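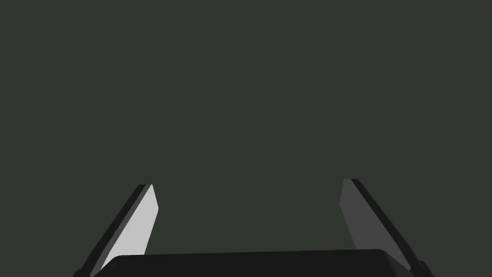

Le di la cera un domingo por la tarde y el martes todavía se me quedaban los calcetines pegados al pasillo, me escribió Tomomi Tsuchiya debajo de la entrada anterior, y quería saber si tenía que lijarlo todo y empezar de nuevo.

No, Tomomi, por favor, ¡guarda la lijadora! Lo que te ha pasado le ha pasado a casi todo el mundo que ha encerado un suelo de madera por primera vez, y a mí también, en el piso de la calle Dosten, donde estuve una semana entera entrando en el dormitorio de puntillas. Tiene arreglo y es bastante barato. Como sois varios los que preguntáis cosas parecidas, he preferido contarlo todo seguido, desde la limpieza hasta el último frotado, y así lo tenéis junto.

Antes de nada, mirad qué suelo tenéis

La cera en pasta va bien sobre madera cruda, sobre madera aceitada y sobre suelos que ya estaban encerados. Sobre un barniz de poliuretano en buen estado no pinta nada, porque se queda encima, resbala y además os complicará la vida el día que queráis volver a barnizar. Para salir de dudas, poned una gota de agua en un rincón discreto y esperad unos minutos. Si la madera se oscurece, está absorbiendo y podéis seguir. Si la gota se queda redondita y tan tranquila, pasad la uña: cuando sale una virutilla blanda y blanquecina, hay cera vieja. Cuando no sale nada, lo más probable es que sea barniz.

Lo que vais a necesitar

Cera de abejas, 300 gramos
Esencia de trementina, 1.000 mililitros
Un cazo grande para el baño maría, que luego no volverá a la cocina
Un tarro de cristal ancho con tapa
Trapos de algodón viejos (las camisetas van de maravilla, las toallas sueltan pelusa)
Un cepillo de cerdas naturales, tirando a duro
Guantes

Con esa cantidad encero mi sala, que tiene 16 metros cuadrados, y me sobra medio tarro largo para los repasos. Quien no quiera hacerla en casa puede comprarla preparada. En la droguería Clegg la venden ya mezclada, en incolora y en un tono miel que a mí me resulta un poco anaranjado, aunque a Freya Entwistle le encanta y lo ha puesto hasta en la escalera.

La limpieza

Aspirad bien, y cuando digo bien quiero decir también debajo del radiador y a lo largo del rodapié, que es donde se esconde la arenilla. Un solo grano arrastrado con el cepillo deja un arañazo que veréis cada mañana mientras desayunáis. Después pasad un trapo apenas humedecido, muy escurrido, siguiendo la dirección de la veta, y dejad secar hasta el día siguiente.

Si hay cera antigua acumulada (suele ponerse grisácea en las zonas de paso), se retira con un trapo mojado en un poco de trementina. Id por trozos pequeños, con las ventanas abiertas y sin nada encendido cerca: ni velas, ni brasero, ni el cigarrillo del que viene a mirar cómo trabajáis.

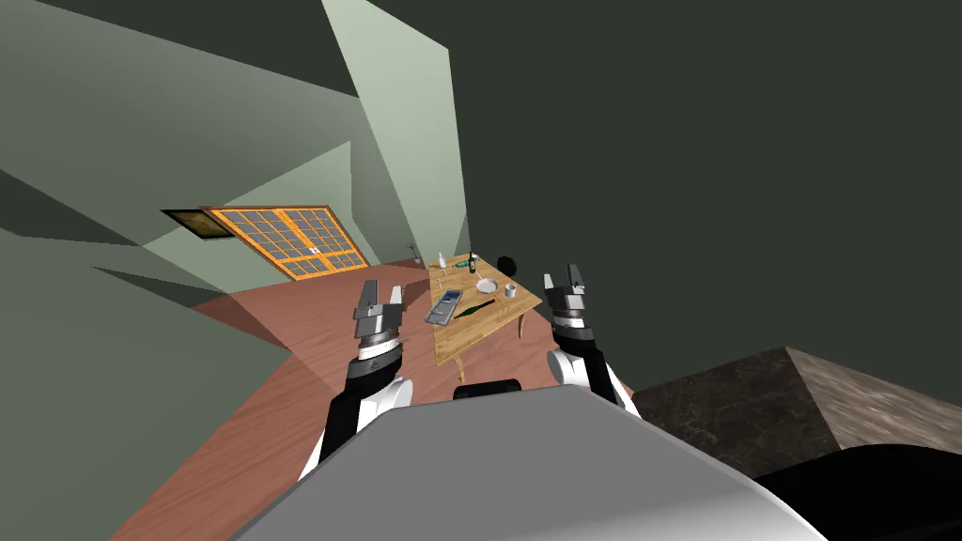
Suelo de madera de tono marrón rojizo, con la veta a la vista.

Las maderas rojizas agradecen mucho la cera incolora. La tentación es comprar una teñida para «darles vida», y yo caí en ella en la casa de Trarnurlow, con un resultado de lo más triste: a las pocas semanas el centro se había gastado y los bordes seguían oscuros, como una alfombra al revés. Con la incolora el tono sube un poquito él solo y los repasos no se notan.

Preparar la cera

Rallad la cera o partidla en trocitos y ponedla al baño maría a fuego muy suave, sin que el agua llegue a hervir. Cuando esté líquida, apagad el fuego, sacad el recipiente y llevadlo lejos de la cocina, mejor a la terraza. Solo entonces se añade la trementina, despacio y removiendo con un palo. La trementina no se calienta nunca al fuego, ni un minuto, ni con prisas. Al enfriar debe quedaros una pasta parecida a la mantequilla que lleva un rato fuera de la nevera. Si os queda dura como un jabón, un chorrito más de trementina, trabajándola con paciencia, y ya está.

Aplicarla

Coged con el trapo una cantidad como una avellana. Parece ridícula, ya lo sé. Extendedla en círculos hasta que casi no se vea y terminad siempre a favor de la veta. Empezad por la esquina más alejada de la puerta (Wayne Inskip me contó que él empezó por la puerta y acabó merendando en el alféizar). Dejad secar toda la noche y cepillad con energía, primero a lo largo y después con un trapo limpio, hasta que el trapo corra sin frenarse. Con 2 capas así de finas basta para una habitación normal. Entre una y otra yo espero un día completo, y en tiempo húmedo alguno más.

Y si ya está pegajoso

Es que hay demasiada, Tomomi. Humedece un trapo con muy poca trementina, frota un tramo corto y sécalo enseguida con otro trapo limpio, cambiándolo en cuanto se cargue. Ventila, espera al día siguiente y cepilla. En la mayoría de los casos debajo aparece un brillo precioso y no hay que volver a poner nada. Si quedara alguna calva mate, otra avellana y a cepillar.

Los trapos usados, extendidos al aire libre hasta que estén bien secos, nunca hechos una bola en el cubo. Lo repito en cada entrada y lo seguiré repitiendo.

El mantenimiento

Mopa seca a diario o cuando se pueda, fieltros en las patas de las sillas y nada de fregona chorreando. Yo doy un repaso completo en septiembre, antes de que haga falta encender la calefacción, y durante el resto del año retoco solo delante del sofá y en el paso a la cocina. El cepillo se guarda sin lavar, envuelto en papel, con las cerdas hacia arriba.

Ashley Sowerby preguntaba también por las manchas negras de agua alrededor de las macetas. Eso va con ácido oxálico y merece una entrada para ella sola, que la tengo a medio escribir.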